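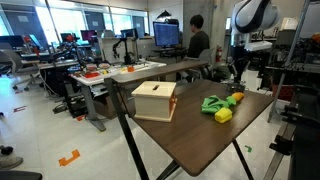 ## Adding a match to the Fovlow results log

1. Open the season file and go to the first blank row.
2. Enter the date, home team, away team and score. Use a hyphen in the score with no spaces.
3. List substitutes by shirt number, 12 and up.
4. For a game called off before halftime, leave the score blank and type `A` in the status column.
5. Save, then run **Check table**. Points should rise by 3 for a win.

The file holds 1000 rows. Send corrections to Agnes Haldane.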